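Vosbridge Workroom Puts Its Tables Under Wraps

VOSBRIDGE – The shared workroom on Kusuma Street has a new rule for its wooden tables, and the rule is paper. Anyone booking a table from November on must cover it with a clean white sheet before putting anything down, coffee included.

The change follows a refinishing job that closed the room for 30 days, or long enough for regulars to discover that their own kitchen tables are also flat. Workers from Orovier, the local furniture repair shop, took the tops back to light wood and removed a record of past bookings that included glue, candle wax, red ink and most of a knitting pattern, transferred in reverse.

Orovier's invoice advised "a protective covering during use." The workroom first tried cork mats, which slid. It then tried a clear vinyl cloth, which stuck to forearms and made a noise when people stood up. Paper came third and has the advantage of being cheap.

The rolls are kept by the door, and the first sheet is included in the booking. There is a limit of 2 sheets per table per session, brought in after a poster-making group went through a roll in one afternoon. A table left with marks on the wood costs the person who booked it $8, payable before the next booking. So far the charge has been applied once, for a ring left by a mug that its owner described as "basically dry."

Not everyone is won over. A comment sheet pinned up by the sink has collected complaints that the paper rustles, that it hides pencils, and that it makes a person feel like a sandwich. One entry asks whether the paper itself could be covered with something, to keep it nice. Another, in the same handwriting, withdraws the question.

The workroom's newsletter, Oveo, printed the rule in its latest issue on page one, page three and the back, under three slightly different headlines. It also reminded members that sheets should be replaced when dirty and left a definition of "dirty" to the reader. 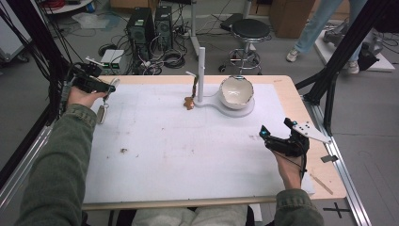 Coverage remains the sticking point, as the rule asks for a clean sheet but does not say how far it has to reach. A big one still leaves bare wood toward the lower right, and a thin wooden stick has already settled there. The paper has a small brown crumb and a few faint smudges to show for itself – marks that would otherwise be Orovier's business. Under the rule as written, the stick is free to stay where it is. Wider rolls are on order and will be 72 inches across. The old ones will be used up first.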